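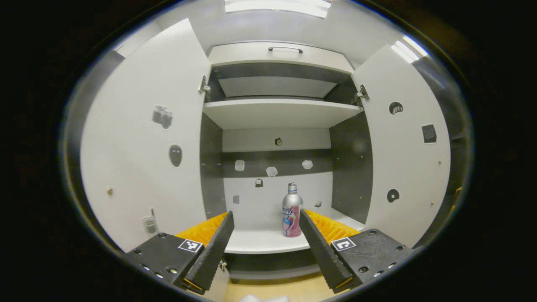

One owner of the hand-held unit wrote to us in March that the fingers closed cleanly on the bench but met off center after a change of finger plates, and asked whether the markers or the plates should be checked first. The plates should be checked first. The full order of work is given under Changing the finger plates, and it applies to every Grerkar hand-held gripper sold by Morikawa, including units bought through the Stirkstead office.

Grerkar Hand-Held Gripper
Setup, care and replacement parts

Overview
The Grerkar is a two-finger gripper carried by an operator and used to record grasping tasks for later use on a robot arm. It is suited to shelf and cabinet work with upright items such as bottles. Each jaw has a black body block, a long narrow finger with a ridged surface, and an orange ribbed pad behind the finger. A square black-and-white marker on each body block allows the camera to follow the opening of the jaws.

Specifications
Weight, ready to use: 511 g
Maximum jaw opening: 100 mm
Part number, finger plate set: 226
Part number, pad set: 226-P
Supplied with: hex key, marker sheet, cleaning cloth, setup card

Before first use
Remove the transit clip from between the jaws and keep it with the packaging. Open and close the jaws slowly several times. Movement should be even on both sides, with no clicking near the end of travel.

Confirm that both markers are flat, clean and fully in the camera's view at every jaw position. If a marker passes out of view when the jaws are fully open, loosen the camera mount by a quarter turn, tilt the camera down, and retighten. Repeat the check with the jaws closed.

Run the opening calibration in the setup software with nothing between the fingers. The calibration takes three readings and stores the last. It must be repeated after any part on either jaw has been removed, including the markers.

Daily care
Wipe the fingers and the marker faces with the dry cloth supplied. Do not use alcohol on the markers; it dulls the print. The ribbed pads may be washed in place with a damp cloth and mild soap, but should be left to dry fully before the unit is used or put away.

Check the screws along the body blocks by hand at the end of each day. A screw that turns under finger pressure should be removed, cleaned and refitted. Users of the Grorcombe training rig will find that its checklist already includes this step.

Changing the finger plates
Finger plates are replaced in pairs. A new plate fitted opposite a worn one will give a false center, and the software has no means of correcting for it.

Switch off the camera and lay the unit on its back. Support the jaw in one hand while loosening the plate screws with the hex key. Lift the plate straight out. The left and right plates are mirror images of each other and will seat fully only on their own side — do not force a plate that stands proud of the block.

Seat the new plate, start all screws by hand, and tighten them a little at a time from the base toward the tip. Fit the second plate in the same way. Close the jaws and look along the fingers from the camera side. The tips should meet squarely. If they do not, loosen both plates and seat them again before touching the markers. Finish with the opening calibration.

Replacing pads and markers
Pads are held by a slot in the body block and need no adhesive. Slide the old pad out toward the tip and press the new pad in until it stops. Some 70 hours of recording is a normal service life for a pad set, though rough or dusty surfaces will shorten it.

Markers should be replaced when an edge lifts or the print is scratched. Use only markers from the sheet supplied with the unit. The left and right markers carry different patterns and are not interchangeable.

Ordering and service
Finger plate sets, pad sets and marker sheets are kept in stock at Stirkstead. Units returned for service should be sent with the transit clip in place and without the camera. The present plate set remains on sale at the current list price until 31st May. Orders received after that date will be filled at the new price, and fitting is unchanged.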